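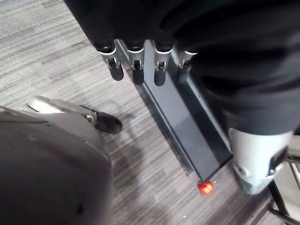 3 min read

Speaker notes: Pace of Play and Suspended Rounds at the Lollbridge Amateur Open
Delivered to member clubs, Jul 4, 2026

Opening

Good morning, and thank you for attending. My remarks concern the rules the tournament office will apply when a round cannot be finished on the day it begins. The revised procedure was sent to every member club in March, and I will assume that delegates have read it.

Background

Last year the second round at Lollbridge was stopped twice, once for lightning and once for failing light. When play ended that evening, 47 players were still on the course. They returned at first light to complete their holes, and several then had less than an hour before starting the third round. The clubs at Kiltell and Mindetti told us that this was unfair to the later half of the draw. The office agrees.

[Pause. Refer delegates to page two of the procedure.]

What changes

First, the field is reduced to 68 players. The earlier field was too large for a single course in spring daylight. 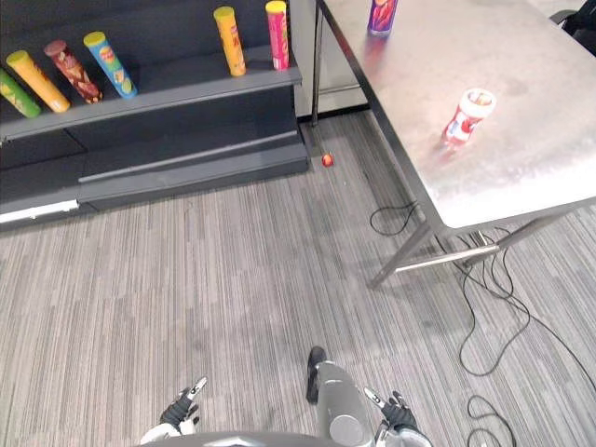
Second, the interval between starting groups becomes longer in the morning and stays as it was in the afternoon. Third, any player who completes a suspended round will have at least 90 minutes before the next tee time — this applies to the whole group, including the marker.

The signal for a dangerous situation is unchanged. One long note of the horn means that play stops at once. Three short notes mean that a group may finish the hole it is on, or mark and lift.

Costs

The extra morning of course staffing will be shared among the clubs. Entry fees will not rise this season. The Triệu Trophy, played over 36 holes, follows the same procedure and carries no separate charge.

Questions received in advance

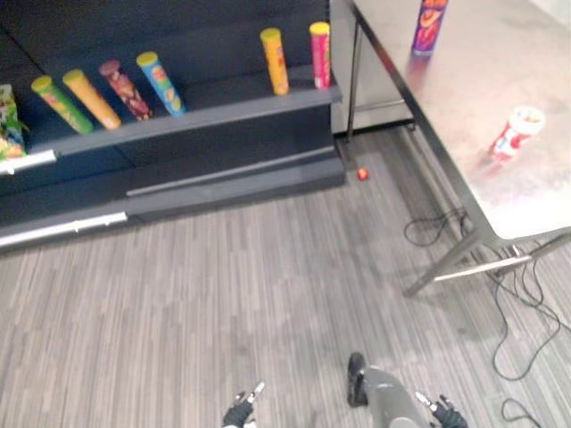 May a player practice on the course while a round is suspended?
Practice is limited to the putting green and the range, and only once the office has declared them open.

A second question asked who decides that the light has gone. The chief referee decides, after speaking with the referees on the course. A group may ask for a ruling on its own hole, but it may not stop the round for others.

Closing

Written comments should reach the tournament office within 28 days. Clubs hosting a qualifying event should also confirm their horn and radio arrangements by then. Copies of the procedure are on the table by the door.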